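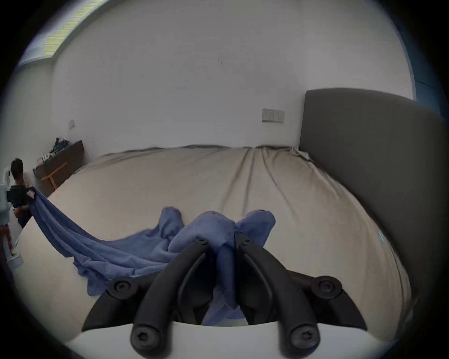

Two Stilora units on one piece of cloth, with the far corner lifted.

Stilora hand-held gripper, pair

Stilora is a two-fingered gripper you hold in your hand to record examples for a learning system. The operator does the task with the tool, and the recording is used to train a robot arm fitted with the same fingers. No arm is needed while you are collecting. It is sold by Jato as a left and right pair, and most of our customers buy it for work with cloth, bedding and other soft goods.

What you get
Two grippers with white housings and black fingers
Two camera modules, fitted and focused
Spare finger screws and a hex key
Charging lead and carry case
One year of the Lakomo recording software

Figures
Finger opening: 100 mm
Recording time on one charge: 70 minutes
Charging time from flat: 70 minutes
Spare screws in the bag: 13

Working with cloth

Cloth is hard to learn from a small set of recordings. It never lies the same way twice, and a fold that was in plain sight a moment ago may be hidden under the next one. We suggest short recordings with one clear goal, such as finding a corner, straightening an edge or passing a sleeve from one tool to the other. Crumple the cloth again between recordings and drop it somewhere else on the bed or table.

Pascal Maillard, who wrote the guide that comes with the pair, recorded 407 examples of shirt handling while he was testing the present fingers. He kept the fumbled grasps as well as the clean ones and marked them in Lakomo. Please do the same. A slipped grasp followed by a second try is useful to the model, and you can always filter it out later.

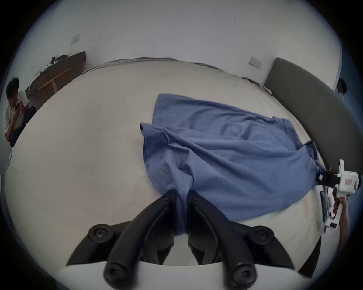 Pinching a gathered fold while the second unit holds the other end.

The pair can be used by one operator or split between two. With two people, agree who moves first and keep your free hand out of the way of the cloth. Pull gently – the fingers will hold a fold, but a hard tug can shift the cloth in the tips and spoil the recording.

Before each session, check that the screws at the finger joints are tight and wipe both lenses. Start both units from the same Lakomo screen so that the clocks match. Units started separately can be lined up afterwards, but it is slow work. 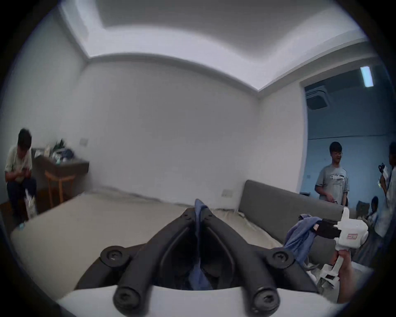 Homes and offices are fine places to record. Ordinary lighting will do, and there is no need to clear the furniture. If other people are about, get their agreement first, as the lenses take in a wide view of the room.

Repairs and spares

Fingers are sold singly or in pairs and can be changed with the hex key supplied. Do not open the white housing. Camera faults are dealt with by Timothée Joly at the Lefèvre workshop – send the whole unit, with its lead, and put a note in the case saying what went wrong. Case foam is not sold separately.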